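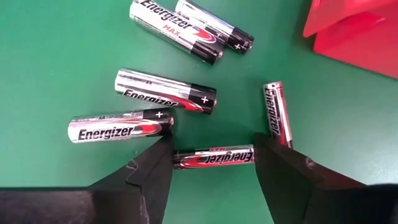
Morning all,

Thanks for the kind words about the badger strip. Someone wrote:

> Did you really ink all 3 panels with a brush? And is the
> Cotbridge zine still taking gags for February?

I did, and my wrist is still cross with me! The zine has room for 2 more single-panel cartoons (I've sent them my vicar-on-a-trampoline one, sorry in advance).

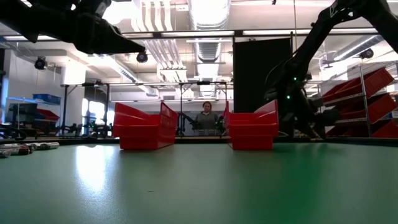

What size should the artwork be?
Scan it at A5, black and white, with the caption typed separately so they can fix your spelling.

They've had 76 entries so far and will print 40, so don't be shy. I'd go easy on desert islands though, the Jirano annual was stuffed with them and I've gone right off palm trees.
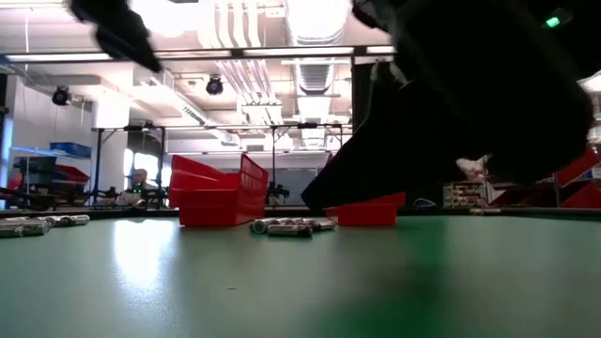 Batteries on the green tabletop, red bins behind.

Back to the ink, then.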